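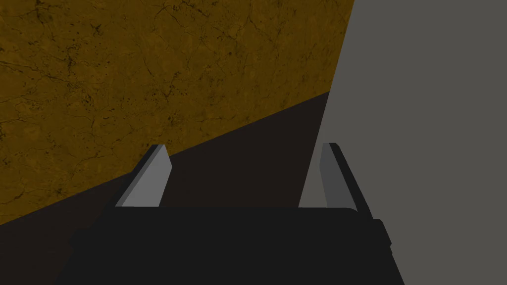 Issue 16, page 4

Workshop Notes: Cleaning, Splicing and Storing Home Movie Film

These notes cover Super 8 and regular 8 mm acetate film as found in most family collections. Polyester film needs tape splices only; film cement does not bond to it. A quick test for base type is to hold the full reel edge-on to a lamp. Polyester passes light through the pack, acetate mostly does not.

Inspection

Open each can near a window and smell it before handling the reel. A sharp vinegar odor means the acetate base is breaking down. Keep those reels apart from the others, in a separate closet if possible, and put them at the top of the list for scanning. Do not project them.

Wind the film by hand from one reel to another with a pair of rewinds. Run it loosely between thumb and forefinger, touching only the edges, in a lint-free cotton glove. Torn perforations catch the glove and can be felt before they are seen. Mark each one with a slip of acid-free paper laid into the wind. Do not use masking tape.

Measuring shrinkage at home is only approximate. Lay a strip of the old film over a strip of fresh leader of the same gauge, line up the first perforation, and look at the far end. If the perforations drift visibly out of step over a short length, leave the reel to a scanner without sprockets.

Cleaning

Dust comes off dry. Fold a Beyene cloth once over the film, hold it with light pressure, and wind slowly. Refold to a clean face often. A cloth that has picked up grit will draw a continuous scratch down the emulsion for as long as it stays in place.

Fingerprints and oil need a film cleaner or 99 percent isopropyl alcohol. Drugstore rubbing alcohol holds too much water, and water softens the emulsion. Dampen the cloth, do not soak it, and leave enough distance between cloth and take-up reel for the film to dry before it is wound on. If the film is still wet at the reel, slow down. Open a window, wear nitrile gloves, and keep the work away from the stove and pilot lights.

Do not clean film with a magnetic sound stripe in alcohol until a short piece at the tail has been tested. On some stock the stripe lifts.

Mold shows as a dull, branching pattern, usually at the outer turns. Dry the reel first in a room with low humidity, then brush the mold off outdoors with a respirator on. Mold that has grown into the emulsion will not come out.

Splicing

Tape splices are the better choice for repair work. They can be undone, and they lose no frames if the break is clean. The Verkader block takes both 8 mm gauges on opposite sides of the same plate; check which side is up before cutting, as the pin spacing differs.

1. Square both ends on the block, cutting on the frame line.
2. Seat the ends on the pins with the emulsion facing the same way.
3. Apply precut tape, press from the center outward, then turn the film over and tape the other side.
4. Burnish with a smooth plastic edge until no bubbles remain.
5. Flex the splice once and run it past a fingertip. An edge that can be felt will jump in the gate.

Cement splices fail with age. When an old one opens in the hand, scrape off the residue and remake the joint with tape. On a reel with many original splices, remake the dry ones only.

Keep a footage log. Super 8 has 72 frames to the foot, so a 16-foot section is 1,152 frames and runs 64 seconds at 18 frames per second. A full 200-foot reel runs a little over 13 minutes. With these figures a damaged shot can be found from the running time alone.
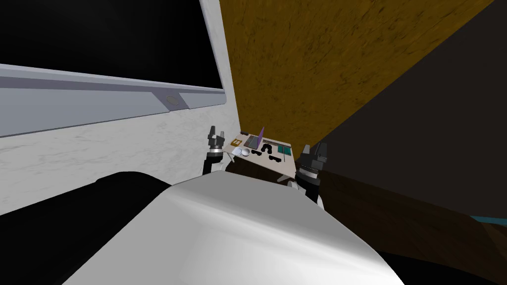

A reader writes that counting feet on the rewinds is slow and that a counter clipped to the bench does the job in half the time, provided it is set to zero at the first picture frame and not at the leader. The point about the zero is correct. Counters with a rubber wheel slip on oily film, so clean first and count second.

Leader

Every reel should have white leader at the head and a different color at the tail. Six feet at the head is enough for most self-threading projectors. Write the title, gauge, date if known, and the word HEAD on the leader in permanent film marker. Let the ink dry fully before winding.

Cans and storage

Metal cans rust and seal too tightly. Vented polypropylene cans, such as the Rernis flat type, let acid vapor escape. Store them flat. Stacks of four are easy to lift without tipping, and the lower cans do not bow.

Wind the film evenly before storage. A loose wind lets the turns rub; a tight one sets a curl. For long storage, Minder cores avoid the slots in a projection reel, which leave a mark in the first turns.

Attics, garages and basements are all unsuitable. An interior closet on the ground floor, on a shelf away from heating ducts, is acceptable. A refrigerator works if each can is sealed in two freezer bags with the air pressed out and a humidity card inside the inner bag. After removal, leave the bags closed until the can reaches room temperature, overnight in most cases. Opening early causes condensation on the film.

Check the stored reels once a year. April is a convenient month in most climates, before summer humidity. Replace any humidity card that has turned, smell each can, and note the result on the lid with the year.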